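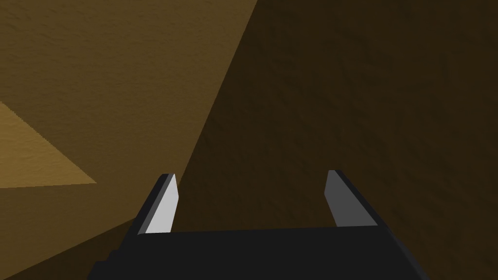 Go for the paper mill and skip the gift shop, was the advice a reader left under my last post, and do it before lunch, because the vat room gets crowded after that. I took the first half of it and went to the open day at the Faletti mill in Dridley on 01/12/2022. The gift shop I could not skip. They had blotting paper in eleven-inch squares!

The mill sits below the town, where the Bokora drops over a weir that has been there since 1749. You hear it the whole way down the lane. The date is cut over the old wheelhouse door, and our guide was quick to say that the wheelhouse is the only part of that age. Everything else burned down at least once (rags, dust, oil lamps, you can see how it went) and the present drying loft is younger than my grandmother's house.

I've read a fair amount about handmade paper and I still wasn't ready for how fast it goes. The vatman dips the mold, lifts, gives it one shake toward himself and one to the side, and there's a sheet. The coucher rolls it off onto felt while the second mold is already going under. They build a post of 74 sheets before it goes to the press, and the press squeezes so much water out that the floor drain gurgles. We all clapped, which seemed to embarrass them a bit.

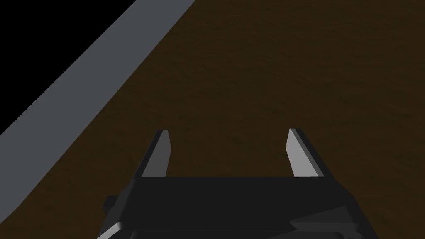 Upstairs in the loft it was cooler and much quieter. The sheets hang over ropes in small bundles, four or five together so they don't cockle, and the shutters along the river side get opened or closed depending on the wind. There were 313 bundles up when we went through. I know because it was chalked on the beam at the top of the stairs, next to older numbers someone had crossed out. It smells wonderful up there, like clean laundry and a little like a barn.

My favorite stop was the sizing room. They use gelatin, warm, in a long trough, and the sheets go through by the handful. Unsized paper drinks ink like a sponge, and they let us try a dip pen on both kinds. Mine on the unsized sheet looked like a squashed spider.

The heavy watercolor paper is called Lei, and they make 1000 sheets of it in a good month, mostly in spring when the river runs clear. April is the best time to see that, apparently, so I'm already planning to go back.

Wear shoes you don't mind getting wet. Parking is on the field by the bridge, and the tea room takes cards but the gift shop doesn't.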